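Bustdale Lettings: Between-Tenancy Safety Check, Ground Floor Flat, Skurkomell House

Checked by Pauline Yeoman. Follow-up work by Doğukan Öztürkmen. January.
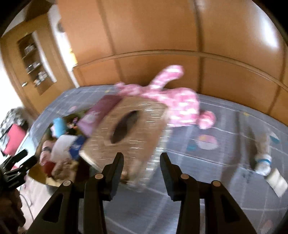 How the results are marked

OK means no work needed. ADVISE means it is safe now but should be looked at before the next check. FAIL means it must be put right before keys are handed over. N/A means the flat does not have one.

Comments are by the checker unless marked D.Ö.

1. Entrance and hallway

1.1 Front door opens fully and closes without force. OK

1.2 Front door can be opened from inside without a key. FAIL
Comment: Thumb turn spins freely and does not draw the bolt. I could only get out using the key.
D.Ö.: Cylinder replaced on Saturday. Three keys supplied, old ones thrown away. Now OK.

1.3 Letter flap closes on its spring. ADVISE
Comment: Slow to close, and stays open if pushed right up. Draughty but not dangerous.

1.4 Floor covering flat and fixed at the threshold. FAIL
Comment: The metal strip has lifted on the hinge side and the end is sharp. Easy to catch a foot on.
D.Ö.: Refixed with longer screws. The board under it is soft in one corner, so I moved the screw holes along. Would like to see that board again at the next check.

1.5 Hall light works from both switches. OK

2. Smoke, heat and carbon monoxide alarms

2.1 Smoke alarm in hallway sounds on test. OK

2.2 Heat alarm in kitchen sounds on test. OK
Comment: Grease on the cover. Wiped down.

2.3 Alarms are linked, so that one sets off the other. FAIL
Comment: Hall sets off kitchen, kitchen does not set off hall. Tried it 2 times with the same result.
D.Ö.: Kitchen unit was past its replace-by date. New unit fitted and paired. Both ways now working.

2.4 Carbon monoxide alarm present in the room with the boiler and in date. OK
Comment: It had been put away in the cupboard under the sink. Back on its bracket by the boiler.

3. Electrical

3.1 Consumer unit accessible, with labels that can be read. ADVISE
Comment: Labels are in pencil and the one for the bathroom fan has nearly gone. Please redo in pen.

3.2 RCD trips on the test button and resets. OK

3.3 Sockets and switches firm to the wall, no cracks or scorch marks. FAIL
Comment: Double socket behind where the bed goes is cracked across the lower corner. I have taped it over and switched off that circuit.
D.Ö.: Front plate changed. Wiring behind it is sound.

3.4 Bathroom light has its cover on. OK

3.5 Extractor fan runs and clears. ADVISE
Comment: Runs, but will not hold a sheet of tissue against the grille. Probably wants cleaning.
D.Ö.: Cleaned. Holds tissue now. The outside vent had a leaf stuck in the flap.

4. Gas and heating

4.1 Current gas safety record in the folder. OK

4.2 Boiler pressure in the green. OK

4.3 Radiators fixed firmly to the wall. FAIL
Comment: Living room radiator moves when leaned on. The left bracket has pulled out of the plaster. A child could bring this down.
D.Ö.: Bracket moved 40 mm to reach solid wall, both brackets refixed. Old hole filled, needs a dab of paint. The paint is Gunnlaugsson off-white and there is half a tin in the store.

4.4 Hot tap in the bath not dangerously hot. OK

5. Windows

5.1 All windows open and close. ADVISE
Comment: Small bedroom window is stiff. Opens with two hands.

5.2 Restrictors fitted where the drop outside calls for them. N/A

5.3 Blind cords secured to a cleat out of a child's reach. FAIL
Comment: Kitchen blind has a loop hanging to worktop height with no cleat. Do not let the flat with this as it is.
D.Ö.: Cleat fitted 140 cm above the floor, but the loop still hung below it, so I took the blind down. Caltberg cordless blind ordered, order number 682. Window can be left bare until it arrives.

5.4 No cracked or loose panes. OK

6. Kitchen and bathroom

6.1 Cupboard doors and drawers secure. OK
Comment: One hinge tightened while I was there.

6.2 Cooker fixed so that it cannot tip. OK

6.3 No leaks under the sink or basin after running the taps for five minutes. ADVISE
Comment: Faint drip from the basin waste. Dish left underneath.
D.Ö.: New washer. Dish dry the next morning.

6.4 Bath panel secure. OK

6.5 Signs of damp or mould. ADVISE
Comment: Small patch in the corner over the bath, washed off with no staining beneath. Likely down to the fan, see 3.5. Look again at the next visit.

7. Outside

7.1 Path and step in good order. OK

7.2 Outside light works. FAIL
Comment: Dead. Changed the bulb and it is still dead.
D.Ö.: Water in the fitting. Isolated for now, replacement to be fitted by the electrician. This is the only item stopping handover.

7.3 Bin store tidy and the gate latches. OK

Still open: 7.2 outside light, 5.3 new blind, 3.1 labels, 1.3 letter flap, 5.1 stiff window.

Keys to stay in the office until 7.2 is signed off. P. Yeoman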